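September, notebook, robot club block sorting

Started at 4:10 with the usual hunt for the long USB cable (it was in the Didenko drawer, under the spare servo horns, please put it back on the hook). I had a page of plans for today and got to maybe half of it, but the half we did was good fun, so here goes while I still remember.

First the boring stuff. The gripper had been drifting shut after every homing cycle, and Liam Treloar spent last session convinced it was the potentiometer. I swapped the pot and it still drifted! So then I went back through the config file and found the closed position set to 162 in one place and 155 in another, which is just me copying numbers off a sticky note late at night. I've made it 162 everywhere. Homed it a bunch of times after that and the fingers came back to the same gap every time. Sorry, Liam, and also sorry to the old pot, which I've put in the good-parts tray.

Next was grip force. We'd been running at 70 because that's what the Hesance team used in the spring, but their fingers have rubber on them and the blocks were coming out scuffed and crooked with ours. Tried 40 and it dropped the long bars as soon as the arm swung. 55 seems to be the happy place – it holds a long bar through a full swing and doesn't squeal. I wrote 55 on tape and stuck it on the controller box.

Then the actual task. For the Eketti round the rule is one color into the tub, everything else stays on the floor, and you lose points for bumping a block that isn't yours. We're going with yellow first, mostly since it's the color our threshold picks out best on the gray floor. The pale tan one still fools it now and then when the overhead lights are on, and I'd like to look at that before anybody touches the arm code again. 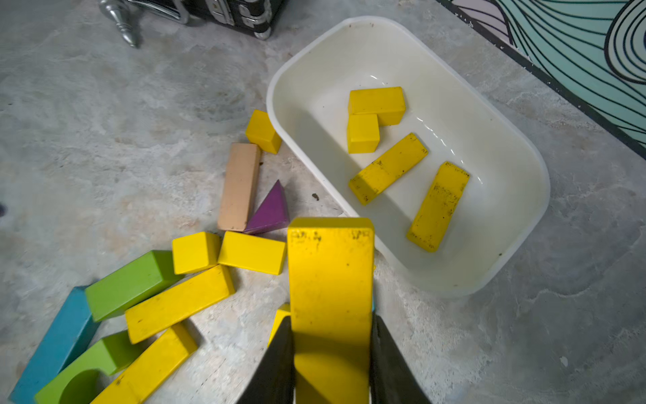
Yellow run, grip at 55. Four in the tub, one in the fingers, more yellow still to go.

Things I want to try next time. The approach angle is too shallow when blocks are lying close together, so I'm going to have the wrist come down steeper and see if the fingers stay clear of the neighbors. Liam thinks we should sort the pick order by how much open floor is next to each block, which is smarter than my "nearest first" and probably 9 lines of code. I said he could write it if he also writes the comments!

We also need to talk about placement. Right now Pumamow (yes, the name stuck, I lost the vote) lets go over the same point in the tub each time, and I'd rather have 2 or 3 drop points spread out so nothing ends up stacked. Not urgent, the tub is big enough for the practice set, but Eketti might hand us a smaller one.

Saved the config as yellow_162_55 on the club laptop. Battery pack is on the charger, the blue light should go off by itself. Bring more masking tape.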